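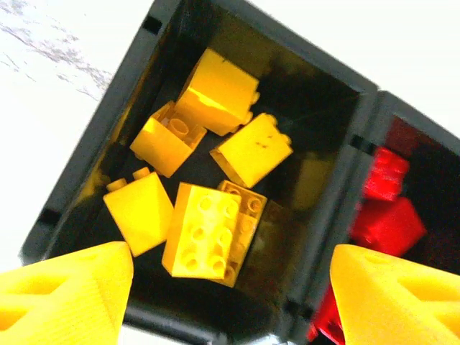
Tidying is the chore most people say they would hand to a machine first, and it is a fair test of what machines can manage at home. Vacuuming and mowing were solved early, as both can be done by driving about. Sorting small things is harder. Toy bricks kept by colour, yellow in one compartment and red in the next, still lie every way up, some on their sides and at least one with its hollow underside showing. A child reads that pile without thinking. A machine has to work out where each brick ends and which faces it can hold.

The answer for November is: partly, and slowly. Lorna Evangelista tests home equipment for Kuria and keeps a log of sorting trials. Her last full run, with 260 bricks in two colours, took 154 minutes. She did the same lot by hand on a Sunday while listening to the radio and was done well before lunch.

Until the machines get quicker, a few habits help whoever is doing the picking up:

- Sort by colour or by size. Doing both at once doubles the handling.
- Use a wide, shallow tray with fixed dividers. Deep tubs hide the small pieces.
- Work on a hard, plain surface. Carpet swallows the little ones.

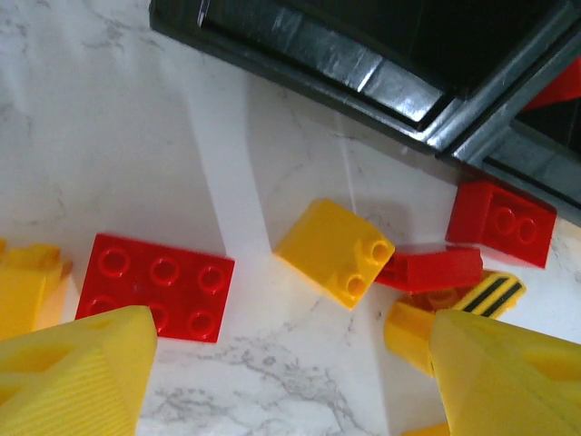 - Spread the bricks out before you start, one layer deep, with gaps between them. Fingers of any kind need room on both sides.
- Put printed and odd-shaped pieces in a jar of their own.
- Leave the lid off until the last piece is in.

The same goes for the workshop. Screws, wall plugs and washers are worse than bricks – thinner, shinier and more likely to tangle. Ogundipe, who run a small repair shop, gave up on an arm for loose fixings and went back to a magnet and a muffin tin. They still use the arm for loading identical parts, which it does well.

I would not spend 2000 pounds on a tidying machine this year. A divided tray costs very little, and it will still be useful if you buy the machine later.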